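Good Practice for Hand Demonstration Recording: Progress Report, July
Prepared for the Danholm Fund by Awuor Obura, Lakness site

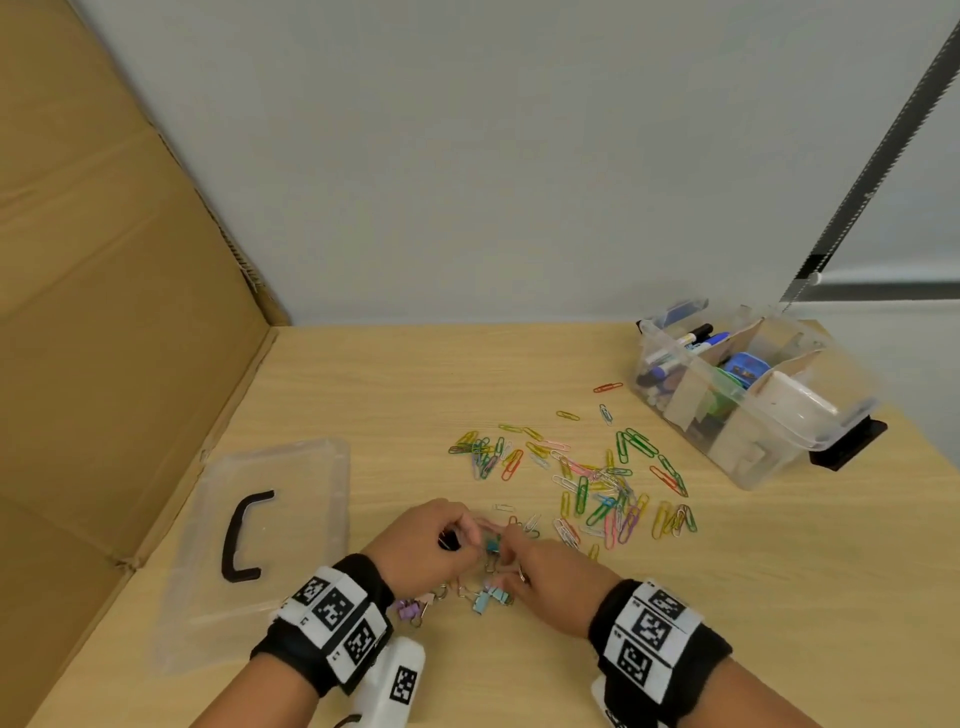

The grant asked us for a written standard that a second site could pick up and follow without phoning us. Version 3 is now 14 pages long and Prutgate has phoned us only twice, so I am calling the drafting phase done. Both calls were about section 6, which I deal with further down.

Where we are against the plan

We promised 4,000 recorded demonstrations under the new rules by the end of the grant. The sorting and small-parts tasks are on schedule. The folding tasks are behind, for reasons given in the last report, which have not improved with age.

Prasetyo Pillai finished the audit of the older recordings in the second week of the month. He pulled 250 sessions made before we had any rules worth the name and scored them against the current checklist. Of those, 215 would be rejected today. We had budgeted for bad news, though perhaps a smaller helping of it. Most failures came down to wrist markers: bands rotated partway through a session, panels hidden under a cuff, or a block fitted to the wrong arm and discovered at lunch.

Changes to the rules

Section 2, markers. Bands go on over bare skin, sleeves pushed above the elbow. The operator shows both wrists to the head camera before the first task and again after the last. If the two checks disagree, the session goes in the reject folder, however lovely the middle was.

Section 3, tabletop. Small loose items such as paper clips and binder clips must be spread out fresh for each take. Operators had been resetting the table to the same tidy heap every time, and a robot trained on that would have become very good at one heap. Overlaps and tangles are now encouraged. Nadhirah Goh wrote this section and has asked me to note that "messy" has a definition, on page 5.

Section 4, jewelry. The first draft banned it. The second permitted plain rings. The third permits plain rings and says so in one sentence, down from a page and a half.

Section 6, stopping. Any operator may end a session at any time and does not have to say why. Prutgate wanted to know whether this included the last take of the day. It does. They called back to make sure.

Problems

Rest breaks are still being skipped. The rule is a maximum of 70 minutes of recording before a break, and the logs show people sailing past it whenever a task is going well. Kornél Somogyi has set the recording software to stop by itself at the limit. He has not been thanked for this.

Next period

Ozan Yalçınkaya will run the first full cross-site review, with each site scoring the other's sessions blind. We also need a decision from you on whether the standard can be released publicly before the final report. We would like to, and the sooner it goes out the fewer copies of version 1 will be in circulation.

Spending is on track except for wristbands.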